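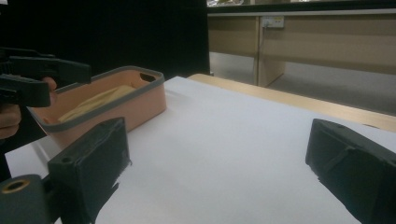
The cloths smell. They do not smell when they come out of the machine, they do not smell on the rack, and they do not smell while being folded by someone who has bent down specifically to check. They smell at the moment one of them touches a wet table. It's a sour smell, somewhere between old milk and a school gym, and it goes on the table along with the water. The pale yellow one in the pink basket is typical of the batch: washed with Clestik on the everyday cycle, dried, folded, put in the basket and brought to the table looking like the picture of innocence. I would like to know what your powder is doing, or what it has stopped doing.

Ticket 2114
Opened: 8/13/18
Opened by: Hacer Çınar
Product: Clestik washing powder, unscented
Category: Stains and Residue (there was no category for smells)
Status: Closed, reopened, closed

More information, as requested by your form:

The cloths are Jerkero all-purpose, the thick kind, bought in April. The basket is a Harkalo, the pink one with the gray rim. I mention it because your form wants to know "how the items are stored" and won't let me past that box without an answer. It lives on the table or next to the sink depending on who had it last. Work surfaces are a wooden table, which has a white cover over it when we're working, and a counter. The kitchen belongs to Güneş, a small place that does lunches and a lot of flatbread. I do the cloths and the ordering and, it appears, the correspondence.

What I have already tried, so that you needn't suggest it:

More powder. Worse.
A second rinse. The same, but later in the day.
Hanging them outside. Lovely smell of outside for one morning, then gym.
A different basket. It was a mixing bowl. People put flour in it.

Please advise.

Reply from Clestik Support

Hello Hacer, and thank you for contacting Clestik! We're sorry to hear your items aren't as fresh as you would like. Could you please confirm the following?

Water temperature
Amount of powder used per load
Whether fabric softener is used
Whether the items are fully dry before storage

In the meantime, many customers find that adding a little more powder helps with stubborn odors.

Reply from Hacer Çınar

See "More powder. Worse."

Temperature: the everyday cycle, which my machine's booklet describes as "30" with a drawing of a tub. So 30 Celsius. The machine is older than the flatbread oven and came with no drawing of a kitchen cloth, so I went with the tub.

Amount: one scoop. Before your last email it was one scoop. For the loads in April it was one scoop and a bit, the bit being a sort of anxious shake.

Softener: I don't use softener. I've now asked everybody else who touches the machine, and I will have to come back to you on softener.

Fully dry: they feel dry.

Reply from Hacer Çınar

Coming back to you on softener. There is softener. It has been going in since spring, in the little drawer, out of kindness. It's kept behind the vinegar, so I never saw it. The person responsible says the cloths felt "like cardboard" and that the matter could have been raised at any time.

It has been put on a high shelf. Two loads have been washed without it. The smell is less keen to introduce itself but still there by mid-afternoon. The cloths also don't pick up water very well. They push it around the table for a while and then leave it at the edge, for me to find with my sleeve.

Reply from Clestik Support

Hello Hacer, thank you for those details. This sounds to us like buildup. Softener leaves a coating on cotton, and at 30 C a coating like that doesn't wash out, especially with kitchen grease under it. The coating also stops the cloth from soaking up water, so the two complaints may well be the same complaint.

Please try this once:

1. Soak the cloths overnight in hot water with one scoop of Clestik. Do not add softener.
2. Tip the water away and wash them on the hottest cycle the cloth label allows, with one scoop.
3. Run the cycle again with no powder at all.
4. Dry completely, opened out flat. Please do not fold them until they are cool.

If you see suds in step 3, repeat step 3.

Reply from Hacer Çınar

Log of the above, because I was told as a child that if you're going to complain you should keep notes.

First evening. Put the cloths in the big stockpot. Hot water, one scoop. Wrote NOT SOUP on a piece of tape and put it on the lid.

Next morning. The water is the color of tea. These were clean cloths. I've been wiping tables with these. I showed the water to the softener person, who said it looked like it could use some lemon.

Same morning, later. The label on the Jerkero says 60, in letters meant for ants. Ran them at 60 with one scoop. The cycle takes so long that I had time to be annoyed at you, at Jerkero, and at myself for April, in that order, and then to make lunch.

After lunch. Cycle with no powder. Suds. A lot of suds, right up the glass, from no powder whatsoever. I stood there and watched them go around.

Evening. Repeated step 3. Fewer suds. Repeated it again. Flat gray water and nothing else. I've never been so pleased with dull water.

Day after. Dried open on the rack, as told. They came off feeling rougher than before and slightly smaller, as though they had been through something. Poured a cup of water on the table cover and put one down on it. The water went straight in. I did it a second time for an audience.

Smell at the start of the day: none. Smell at mid-afternoon: none. Smell at closing: a little bit of onion, but we had been cutting onions, and I am willing to be fair.

You may close the ticket.

Clestik Support changed status to Closed.

Reply from Hacer Çınar

Please open the ticket.

It's back. It isn't on all of them. The cloths on the rail by the sink are fine and have been fine for days. The ones out of the basket are fine at the top, and as you go down they get more and more like their old selves. By the bottom it is April again.

I have washed the basket. It was washed in the sink, with dish soap, and then I smelled it, in front of a delivery driver. It smells of basket.

Reply from Clestik Support

Hello Hacer, sorry to hear this. As the cloths on the rail are staying fresh, the wash itself is probably doing its job now. Could you tell us how long the cloths are left between coming off the rack and being folded, and whether the basket is ever refilled before it's empty?

Reply from Hacer Çınar

I see where you are going with this and I don't care for it.

They come off the rack when the rack is needed for something else. Sometimes that's the next day and sometimes it's when somebody wants to hang up an apron. They feel dry. I folded one yesterday straight off the rack and put it in, and when I unfolded it an hour later the hems were damp and so was the middle, where the fold had been. These are thick cloths. The outside had dried and told everyone it was finished.

As to the refilling: clean ones go on top. People take from the top. I have now marked the bottom cloth with a stitch of red thread in the corner and I'll report on its travels.

Reply from Hacer Çınar

The red thread cloth hasn't traveled. It has been on the bottom for the whole week, under a changing crowd of slightly damp neighbors. I don't think it had been used since the soak. It may not have been used since we bought it. I took it out, opened it up, and put it directly into the machine without bringing it any closer to my face than I had to.

Changes made as of today:

Cloths stay on the rack until the hem is dry, tested by pinching the hem. Pinching the middle doesn't count.
The apron people have been given a hook.
Clean cloths go in underneath. You lift the old ones out, put the new ones down, and set the old ones back. This has met with more resistance than the softener did. I have been told it's "a whole procedure." It is one hand, and the basket has a handle hole at the end for the other one.
At night whatever is left comes out of the basket and goes over the rail.
The softener has gone home with its owner.

Reply from Clestik Support

Hello Hacer, all of that sounds right to us. We would only add that a hot wash every so often will stop the buildup from returning, even without softener, as cooking grease does much the same thing over time. Once every few loads is plenty. May we close the ticket?

Reply from Hacer Çınar

Give it until the weekend.

Reply from Hacer Çınar

Bottom cloth taken out this morning and used on a wet table in full view of the staff. No smell. Red thread cloth has been through the long soak again by itself and is back in service, though I notice people still fold it to one side and take the next one.

Two things for your files. Your form should have a category for smells. And the reply that goes out first, the one about adding a little more powder, should perhaps wait until the person has been asked about the softener. I'd have saved most of a box.

You can close it. I'm leaving the tape on the stockpot lid, as it has turned out to be useful in general.

Clestik Support changed status to Closed.
Resolution: Residue from softener, low wash temperature, items stored damp. No product fault found.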